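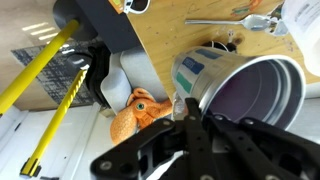

Week 4: Party Bookings and Guest Flow

Oct 30, 2018
Lecturer: Wendelin Fuchs

Reading for this session: the Warkstead booking manual, chapter 2. Students should bring their floor plans from the last tutorial.

1. The booking as a contract

A party booking at a leisure centre is an agreement for a room, a period of time and a level of supervision. Each must be stated in writing before a deposit is taken. The Warkstead form leaves the finishing time blank, and most disputes in the case file begin there.
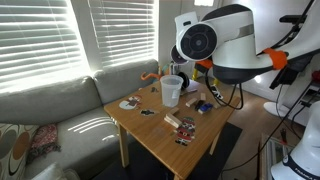

Side table with measuring cup and flat cut-out figures.

2. Capacity and staffing

The Menon case concerns a play centre licensed for 27 children in its party room. The operator accepted 11 extra guests on the day and did not call in further staff. Consider:
- who had authority to accept the extra guests
- whether the waiver covered children not named on the booking
- how the programme for the next party was affected
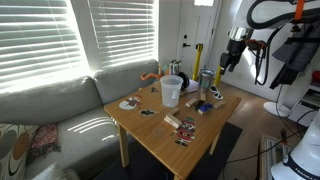 Department of Recreation and Venue Management

3. Turnaround between parties

Grube allows 17 minutes between bookings; Pollach allows no fixed period and relies on the floor supervisor's judgement. Compare the two in terms of labour cost, cleaning and the welcome given to arriving families.

Tutorial task

Draft a one-page booking policy for a centre with 2 party rooms. Include cancellation terms and a procedure for late arrivals. Submit it at the start of the next tutorial.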